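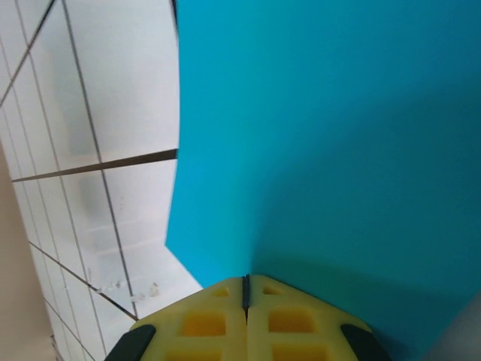 Wrist cam exposure, tiled wall behind the work

kirkumar_bench
Posted Wednesday, January 29, 2020

Home build, two-finger parallel gripper, printed yellow fingers with black tips, camera on the wrist looking down the fingers. Arm controller is a secondhand Dulteck. I am using the seam between the closed fingers as the aim line. It works on the bench. Against glossy white tile, auto exposure hunts whenever the share of white in view changes, and my edge finder starts returning grout lines. Blue against white should be the easy case. What are people doing about this?

Skestelis
Lock exposure and white balance. Set both once with the arm parked, write the values to the config, and never let the driver touch them again.

kirkumar_bench
Tried that. Locked values are fine until the arm shades its own target. The dark side of the blue then drops under my threshold.

pakzad38
Threshold on hue, with a wide band on brightness. Blue in shadow is still blue. Grout has almost no saturation, so most of it goes away in the same step.

Skestelis
Hue gets noisy in the dark end on cheap sensors. I would fix the light first. A small diffuse LED on the wrist costs less than an evening of tuning.

pakzad38
A wrist LED on glazed tile gives you a hot spot that moves with the arm. I had one and took it off.

Azadeh Arabzadeh
Both of you are partly right. Put the LED off to the side with a crossed polarizer on the lens. You lose light, so raise the exposure time and slow the approach. Separate question: are the square pockets in the fingers structural? Mine flexed at the pockets and the seam opened under load, which moved the aim line 2 mm.

kirkumar_bench
Weight saving only. I have not measured flex. Will check with a dial gauge before touching the vision code again.

Skestelis
Fill them. Reprint solid and compare.

pakzad38
Solid fingers will not fix his exposure.

kirkumar_bench
Hue mask is in as of tonight, exposure locked. Polarizer is on order. Gauge readings when I have them.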